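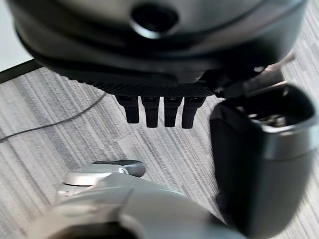

Fine crosshatching on a black strip, with four short rubbery fingers in a row under it.

Crosshatch texture

Crosshatch texture is a surface pattern made of two sets of fine lines that cross each other, leaving tiny raised or sunken diamonds in between. I've been keeping the texture pages on the Verstead wiki for a while now, and this is my favorite one (sorry, ribbing!). You'll find it on tool handles, pen barrels, bike grips, jar lids and a lot of molded parts that you'd never look at twice.

Names

Most people I talk to just say "grip pattern." On metal it's usually called knurling, though strictly that's the name of the process as well as the result. The old Stomamora parts catalog lists 772 surface finishes and files this one under "waffle, fine" - I still can't get used to that.

How it's made

Metal pieces are often rolled against a hardened wheel. With rubber and plastic the pattern normally sits in the mold, so it comes out with the part. My Wakora screwdriver has a molded one, and after 2 years of garage work the diamonds near the collar are worn almost flat.

Care

Dirt loves the grooves. I use an old toothbrush, dish soap and warm water, then let the thing dry overnight. Skip the sandpaper, even at 600 grit, as it takes the tops off the pattern.

See also: Ribbing; Stippling; Zou finish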